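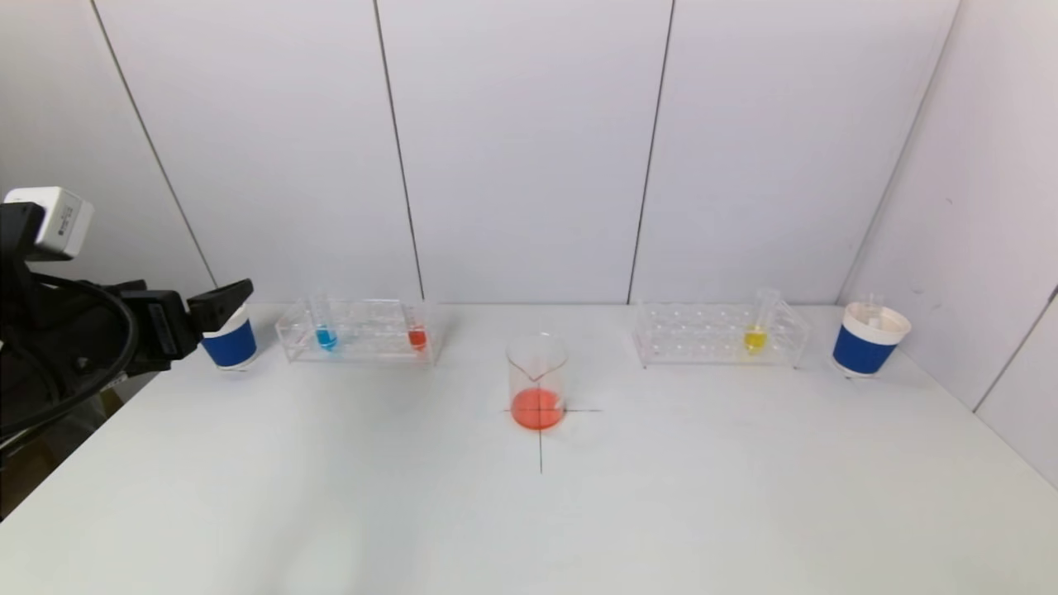
Le poste de mélange : deux portoirs, un bécher sur sa croix noire et la pince près du gobelet de gauche.

Cherche acheteur·euse technique (ou futur·e acheteur·euse !) pour notre plateforme de manipulation

Bonjour à toutes et à tous ! Je m'appelle Ghizlane Ezzat, je m'occupe de la plateforme d'automatisation chez Grustident, et je cherche quelqu'un pour m'aider à préparer notre prochain plan d'équipement. Pour l'instant je fais ça entre deux manips, le soir, avec un tableur qui a 534 lignes et des couleurs que je suis seule à comprendre. Il est temps que ça change.

En gros, nous faisons manipuler du petit matériel de labo par des bras : tubes, béchers, gobelets, liquides colorés. Un poste tourne, nous voulons en monter d'autres, et il faut tout chiffrer — les bras, les pinces, les caméras, mais aussi les portoirs, les câbles et la verrerie, qu'on oublie toujours dans les budgets et qui finissent par coûter une fortune.

Ce que tu feras avec moi :
- comparer les offres de Belberg et de Rotholm pour les bras et les pinces (j'ai déjà les devis d'août, ils sont à relancer)
- prévoir les consommables : 200 tubes à essai et 100 gobelets en carton pour démarrer
- négocier le contrat de maintenance avec Radwan, qui répond vite au téléphone et jamais aux mails
- venir voir les postes en vrai, parce qu'une pince achetée sur catalogue, j'ai déjà donné

Côté profil, je ne suis pas à cheval sur le diplôme. Si tu as déjà passé des commandes pour un labo ou un atelier, que tu sais lire une fiche technique et que tu oses demander une remise, écris-moi ! L'anglais écrit est nécessaire pour les fournisseurs. Savoir programmer un bras, non, on a ce qu'il faut.

C'est un CDD d'un an à temps plein, avec deux jours de télétravail par semaine une fois que tu connais la maison. Le salaire dépend de l'expérience et on en parle dès le premier appel.

Envoie-moi un CV et quelques lignes sur un achat dont tu es fier·ère (ou un achat raté, ça m'intéresse aussi) avant le 20 sept. 2024. Je réponds à tout le monde — parfois tard, mais je réponds.

Ghizlane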